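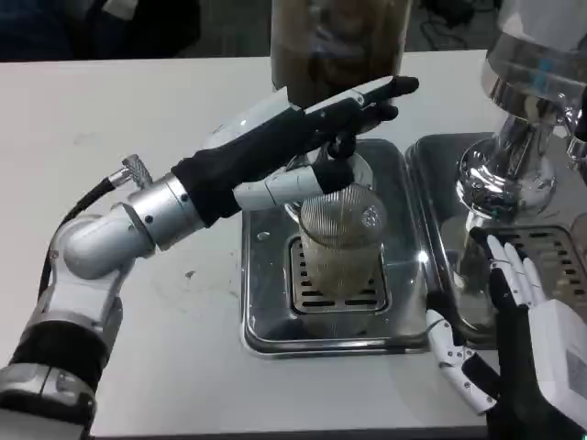 A ribbed glass on a drip tray

What is a drip tray for?

Quick one this week. Drinks counters, the kind where you get your milky coffee or your hot chocolate. Look down next time, just where the glass goes. Often there's a metal square let into the top with slots in it. That's the drip tray, and it's cleverer than it looks.

Why do drinks drip at all?

Water is sticky stuff. Not sticky like jam - sticky to itself. Tiny bits of water pull on each other all the time, so when a tap shuts off the last bit doesn't just fall. It hangs on. Makes a little bulge. Gets heavier, heavier, then plop.

Milk does it too. So does coffee, juice, squash, all of it. Thick syrup is slowest. Try it at home with a spoon of honey and a spoon of water, over the sink please.

So what happens to the plop?

With a flat table it spreads out. You get a puddle, the bottom of the glass sits in it, and then you pick the glass up and get a wet ring and a wet sleeve.

With a drip tray there are two parts. On top is the grate, the bit with the slots. The glass stands on that. Underneath is a space for drips to collect in. Drip goes through slot, glass stays up out of the wet. Some trays have a pipe at the bottom that takes it all away. Others you have to lift out and empty, so don't forget or it gets smelly.

Look at the edge too. The tray in our picture has a raised rim all the way round, nice and rounded. A rim helps keep spills in, and a rounded one is easier to wipe then a sharp one.

Why stainless steel?

Because iron rusts and drip trays are wet all day. Stainless steel is mostly iron but with a metal called chromium mixed in. The chromium makes a very thin skin on the outside, far too thin to see, and it keeps the rust off. Scratch it and the skin grows back by itself! It's shiny as well so you can spot a drop sitting on the side. There's one in the picture, on the left wall of the tray. Did you find it?

And the lines on the glass?

Those up and down lines are called ribs. Run a finger round a ribbed glass and it feels bumpy. Bumps give your fingers more to hold on to. They bend the light as well, so whatever's inside can look stripy or wobbly.

Try it - make your own drip tray

You need: a baking tin, a wire cooling rack that fits across the top, a plastic cup, some water with a drop of food colouring.

Put the rack on the tin. Cup on the rack. Now pour from a jug, a bit too fast, so some slops over. Wait a minute. Lift the cup and look underneath. Now do it again with the cup straight on the tin, no rack. Which cup has the wetter bottom?

Ask a grown up before you use the food colouring, it stains. Worksurfaces especialy.

Words to know

Grate - a flat piece with holes or slots in it
Rim - the edge round the top
Chromium - a hard shiny metal
Residue - what gets left behind when most of a drink has gone

Next time: why does a teapot dribble down its spout?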